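Subject: Re: [disassembly-cell] Protective stop during drive pick, fault report

On June 21, 2026 Wayne Sowerby wrote:

> Kátia, I see two stops in the Zotcombe log, both while the arm was near the drive. Before I release the new program to the Ullenel cell I need to know if this is the gripper or the path. Can you write what happened, with the settings you had? Please also say if someone had a hand inside the guard.
>
> Wayne

Hello Wayne, hello all,

First the most important: no hand was inside the guard, and no person was hurt. The door was closed both times and the log confirms it. I opened it only after the arm power was off.

The job was the normal one for the desktop towers. Case on its side, panel off, processor and memory module in the fixture tray, then the hard disk. I write the two stops separately, as I believe they have different causes.

## Stop 1 - at the fixture

The drive stands upright in its slotted holder and the gripper closes on the top of it. In the program the arm should then go straight up by 37 mm before any sideways movement. The arm started the sideways movement after 5 mm. The drive was still in the slot, the force went over the limit and the controller made a protective stop.

I found the reason in the program. When we took over the path from the Vestergaard project in May, the blend radius came with it. With this radius the arm is allowed to cut the corner, and it cuts the corner exactly where the holder is. The gripper did not slip and I found no marks on its fingers.

For comparison, the grip position at the holder, which I believe is correct:
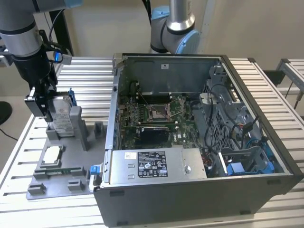 ## Stop 2 - over the open case

After I set the blend radius to zero I ran the job again at reduced speed, this time with the drive in its blue caddy. The stop came when the arm was above the case, with a speed difference error on the wrist joint. There was no contact with the case and no force alarm.

My concern here is what happens to the part. The gripper stayed closed through the stop, so the drive was not dropped. But I do not know if this is by design or by luck. The manual from Fornance says the fingers keep their position when the arm power is removed, and says nothing about when the gripper supply is removed too. Our emergency stop button cuts both. If the fingers open, a drive falls on the open board, or on the hand of a person who has come in to look. Until this is clear I ask that everybody does the following:

- After a stop with a part in the gripper, do not reach under it.
- Put the foam pad over the case first, from the side.
- Only then reset, and move the arm away in manual mode with reduced speed.
- Write the joint angles in the log before the reset - they are lost after.

I could not repeat the second stop. I ran the same movement 12 times without the drive and there was no error. With the drive and caddy I did not continue, as I did not want to test the gripper question by accident. The drive is held over the right half of the case in this part of the job:

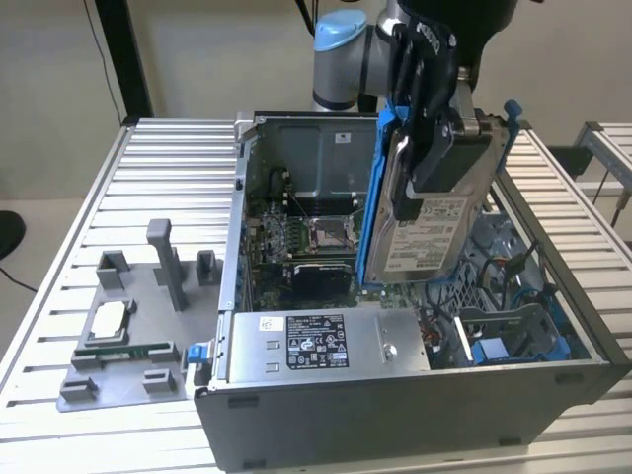 Wayne Sowerby answered me by phone that he wants the Ullenel release stopped until the gripper supply has been tested with a dummy weight, and that the wrist error can be from the cable being pulled when the joint turns far. He asks whether the cable can be routed with more slack, and if the payload value in the program was changed when the caddy was added.

To the second question: no, it was not changed. The program still has the value for the bare drive. I will weigh the drive together with the caddy and correct it, but I think the difference is too small to give this error alone. The cable I will check with the power off, turning the wrist slowly to the end of its travel.

If somebody on the list has tested this gripper with the supply removed, please send me the result, also if it was a different cell. Until then the Zotcombe cell stays locked and the key is with me.

Best regards,
Kátia Bezerra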